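Mudwood Racket Station: Set-up Guide
Section 5. Re-gripping and putting away

The station assumes a table, a basket and a racket whose handle has seen things. If you've skipped Section 3 (fixing the wall rail), you can still do everything in this one. You will simply have nowhere to hang the result.

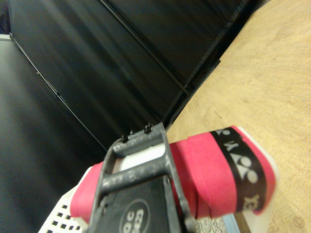 Before you start

Clear more table than you think you need. An overgrip is a short strip of tape when it's in the packet and a very long one when it's stuck to your sleeve. Have these within reach:

One overgrip
Scissors, the sharp pair
The finishing tape that came with the grip
A dry cloth
The Cuvside basket, for everything that would otherwise roll on to the floor

The instructions below are for right-handers. Left-handers should wrap the other way round, as they have no doubt been told about most things in life.

5.1 Taking off the old grip

1. Peel off the finishing tape at the top of the handle. If it tears into small pieces, carry on picking. There is no clever method.
2. Unwind the old overgrip from the top down. Stop when you reach the grip the racket was sold with and leave that one on.
3. Wipe the handle with the dry cloth and let it stand for 5 minutes.
4. Put the old grip in the bin. Do not keep it as a spare.

CAUTION: Do not use solvent, nail varnish remover or anything from under the sink. The handle will stay sticky and now it will smell as well.

5.2 Putting on the new one

1. Find the tapered end of the overgrip. One end is cut at a slant and usually carries a small sticky patch. Start with that end, at the butt of the handle.
2. Peel off the clear film. The film is not part of the grip. We mention it owing to the letters we get.
3. Hold the slanted end against the butt and go once round, keeping it level.
4. Turn the handle slowly with one hand and feed the grip on with the other, working upwards at an angle. Each turn should lie a little over the edge of the one before.
5. Keep the pull steady. Too slack and the grip will creep during play; too tight and you will run out of tape halfway up, then go back to step 3 in a worse mood.
6. At the top of the handle, trim the end so it finishes level, and fasten it with the finishing tape.

NOTE: The overlaps will show as slanting seams along the handle. They are meant to be there and your fingers will find them useful. If they wander about like a country lane, the grip will still work, but you may want to keep it away from other club members.

NOTE: Badminton handles are slimmer than tennis handles, so there is often some tape left over. Cut it off. Do not go round the top another four times to use it up.

5.3 Loading the basket

1. Stand the Cuvside basket on the table, not on a chair. It holds its shape well enough but tips if loaded on one side.
2. Put shuttle tubes in first, upright against the back.
3. Grips, tape and scissors go in front, with the scissors pointing down.
4. Rackets do not live in the basket. They may rest beside it while you work, and after that they go on the rail.

CAUTION: The Trorniteo rail takes rackets up to 28 inches long. Squash and badminton rackets are well inside this. Cricket bats have been tried and are not covered.

5.4 If something has gone wrong

The grip unwinds from the bottom: it was started at the wrong end. Take it off and begin again at 5.2, step 1.

There is a lump halfway up: two turns have landed on top of each other. Unwind to the lump and redo from there.

The hanging loop will not fit over the hook: you have the older Hofstetter hooks, which are thicker. Replacement hooks are part number 44 in the spares list at the back - order the pair, as the rail looks odd with one of each.

Section 6 deals with shoes, and should be read near an open window.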